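Grisent

Grisent is a baked dish of flat noodles, onions and soured cream, served in the restaurants of Bisanis and, with less conviction, in the towns nearby. It is eaten hot at lunch and cold by whoever gets up first the next day. The name is also used for the round clay dish it is cooked in, which has caused trouble on menus where both are for sale.

Origins

The dish is usually credited to the kitchen of the Flelitz, an inn on the market square that has changed hands often and its curtains rarely. According to the inn, a cook forgot a tray of noodles in the oven during a wedding and served it anyway. Two other inns tell the same story with a funeral. The food writer Tharindu Barua, who spent a February eating his way through all three, concluded that the forgetful cook had either been very busy or had never existed, and that the Flelitz had the better crust. 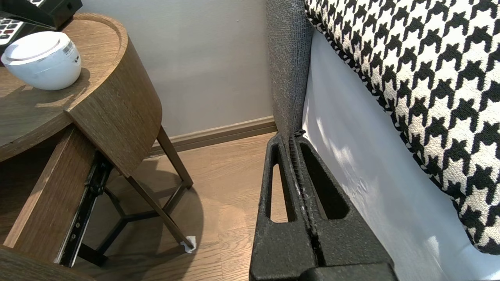
Older household recipes call for lard and leave out the cream entirely. Cream seems to have arrived with the dairy on the river road, whose owner also sat on the town council and judged the first grisent contest. The winning entry contained a great deal of cream.

Preparation

The noodles are cut wide, boiled until slightly underdone and layered with onions that have been cooked slowly in butter. A standard restaurant portion uses 125 grams of dry noodles and 100 grams of soured cream. The top is left bare so that the edges curl and darken. Covering the dish with foil is considered a failing of character in Bisanis and a sensible precaution everywhere else.

Cheese is disputed. Most cooks in the old town refuse it, at least in front of customers. The Ranasinghe, a small dining room behind the bus station, adds a sharp hard cheese along with black pepper and curry leaves, and its version regularly sells out before the purists have finished complaining about it. 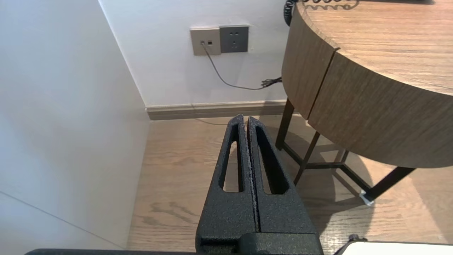
Serving

Grisent is brought to the table in its clay dish with a saucer of pickled cabbage, which regulars eat first and visitors tend to mistake for decoration. Friday is the traditional day, and kitchens that keep to the custom stop serving at 5 p.m. whether or not there is any left. The crisp corner pieces, a puzzling feature of a round dish, are promised to favored guests.

Outside the region

Attempts to sell grisent elsewhere have had mixed results. A frozen version was sold for five months in two flavors, original and mild. Reviewers had difficulty telling which was which.

See also: Noodle casserole; Soured cream; Clay pot cooking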